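July 16, 2025
By Wulan Pattinasarany

We use cookies to improve this site. By continuing to read you accept our cookie policy.

Stondo council to replace library booking system after February outage

Stondo council has approved the replacement of the computer and study desk booking system used at its public libraries, five months after a fault left users unable to reserve a place for 17 days.

The contract has been awarded to Harb, a software supplier that already runs the council's parking permit portal. It covers installation, transfer of existing records and two years of support. The current system, Vudow, will be switched off once the new one has been tested at the central branch.

A report tabled with the decision traced the February fault to an expired security certificate on the server that matched library card numbers to bookings. Staff renewed the certificate on the first day, but the server had also stopped writing to its backup. Bookings made before the fault had to be re-entered from printed lists, and more than 300 of them could not be matched to a current card.

Afaf Dabbas, the council's manager of library services, said the branches had stayed open and desks were given out in order of arrival.

"The desks and the computers were working. What we lost was the record of who had which hour," she said. "For a student with an exam or a person filling in a job application, that matters a good deal."

Under the new system, users will be able to book by phone, at the front counter or through the library website. A booking will be held for 15 minutes past its start time and then released. The limit of one two-hour session per day will stay in place, although branch staff may extend a session if no other booking follows it.

The report also recommended that certificate renewals be moved to a central calendar kept by the council's information technology unit. That change has already been made.

Anahera Nepia, who tutors adult learners at the central branch, said she supported the new system but wanted the phone line staffed in the evening – the current line closes at 5 p.m. The council said evening hours would be looked at after the first quarter of operation.

Library cards will not need to be reissued. Users with a booking in the old system on the day of the changeover will receive a notice by email or post, and any booking that cannot be transferred will be honoured at the counter on proof of the original confirmation.
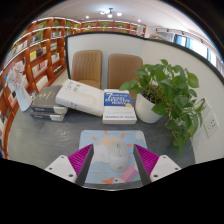
The changeover at the smaller branches will follow the central branch, with dates to be posted at each front counter.

Last updated: 4:40 p.m.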